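Home | Essays | Letters | About | Subscribe

Would You Let a Robot Set Up the Party?

By Ardalan Naseri
27th April
6 minute read

My sister's kid turned six in January and I was put in charge of balloons. I don't know how this happened. I showed up early with coffee, and somebody handed me a bag of 115 of them and a little plastic hand pump, and that was my morning gone. By the end of it my thumb and first finger were raw from tying knots, I'd popped nine, and I had a lot of time to think about whether a machine could have done it for me.

I think about this stuff more than is healthy. I worked on a shop floor for years (packing and light assembly, at a place called Bernotico that made lamp parts), and I've been hearing that my old job would be gone in two years since before I even had it. Plenty of that place did get automated while I was there. The belts got smarter, the labels went on by themselves, and a big orange arm moved in and started stacking cartons all day long without a coffee break. Fine by me, my back was happy to see it. But the bench I sat at is still there, with a person sitting at it, and I went by last year to check.

So what does the person at the bench do? Mostly they deal with things that bend. A lamp cord with a kink in it. A foam sleeve that's a bit too tight today and was a bit too loose yesterday. Tissue paper! You would not believe how much of light assembly is tissue paper. The arm with the cartons has it easy, if you'll forgive me saying so about an arm. Every carton is a box, the box is the same size as the last box, and it holds still.

A house is all the other kind. Go look at your own living room after a weekend and try to find one thing in it that's a box that holds still. Socks, blankets, a bag of bread with the twist tie gone, the dog's rope. Every chore I hate is basically picking up something floppy and putting it somewhere without wrecking it.

Which gets me back to balloons, because I've decided they're my test. A balloon weighs next to nothing, so strength doesn't help you. Squeeze the fat part and it bulges out somewhere else, or it slides off, or it goes bang and the six-year-old cries. The sensible place to grab one is down low at the knot, where the rubber bunches up and there's something to hang on to. You know that without ever being told. I'd like to meet the machine that knows it too.
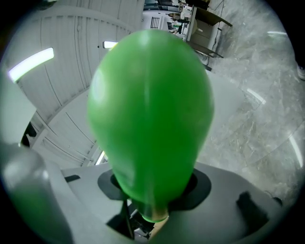
Holding is only the first bit, though. After that you've got to carry it through a room full of chairs and people, and a balloon has opinions about moving air. Then you've got to put it somewhere, and putting a balloon down is a silly thing to try, it just wanders off. So you tie it or tape it or wedge it, and now we're using two hands, and the tape is stuck to the wrong finger. I timed myself with the last few. I was slow, and I've been tying knots since I was a kid.

A friend of mine who used to be two benches down from me went to work for a small automation outfit called Nevcombe, and she gets sick of my complaining. Her line is that I'm judging the thing by the wrong yardstick. Nothing has to be as good as me, she says, it just has to be good enough while I'm asleep. If a robot takes four hours to fold the laundry and it's folded when I wake up, who cares that I could've done it in twenty minutes? And I do take her point. My dishwasher is far slower than I am and I'd fight anyone who tried to take it away.

But my dishwasher is a closed box with a door. Nothing in there can get into the hallway. When I picture a machine spending four hours alone with my laundry, I picture the one sock that falls behind the dryer, and then whatever the machine decides to do about the sock. People are pretty lousy at chores but we're great at the part where something goes a little wrong. You see the sock, you swear, you get the broom handle. It doesn't even feel like work, so it never makes it onto the list of things the robot needs to do.

The other thing she tells me is that the learning has changed. In my day somebody wrote out every move the arm made, and if the pallet was two inches off, the arm would happily stack cartons onto nothing. Now the idea is to have people do a job over and over, record how they do it, and let the machine pick up the knack from that. She told me her crew did one small task 598 times before anyone was pleased with it, and somebody on another team laughed and said come back when you've got 2,000. I found that weirdly comforting? It's how I learned the foam sleeves. My first week I tore every other one. There wasn't a trick to it that anybody could have written down for me.

So I've softened, a little. I used to say never, and I'd say it loudly, at dinner. What I'd say today is that the shop floor gets there well before the house does, and even on the shop floor the floppy stuff goes last. A bench has good light and the same sleeve coming at you all day. My kitchen has a drawer that only opens if you lift it. There's a fellow in our building, Sárközi, who has fixed every appliance on our floor at one time or another, and he thinks I've got it backward. He figures homes will go first since people will put up with a lot of bad work from a gadget they paid for. He may be right about that. He's seen what people put up with.

What I'd want, if anybody's building one and taking requests, is pretty modest. I don't need it to cook. I don't want to talk to it. I'd like it to blow up the balloons, tie them without popping more than I do, and carry them to the other end of the room. Then it can come find me and I'll deal with the tape.

My niece turns seven next January. I've already been asked.

Recent essays
The Vunuro Blender and Other Things I Should Have Returned
Why I Still Carry a Paper List
Nine Years at the Same Bench
A Short History of My Bad Knee
Letters: Readers on Self-Checkout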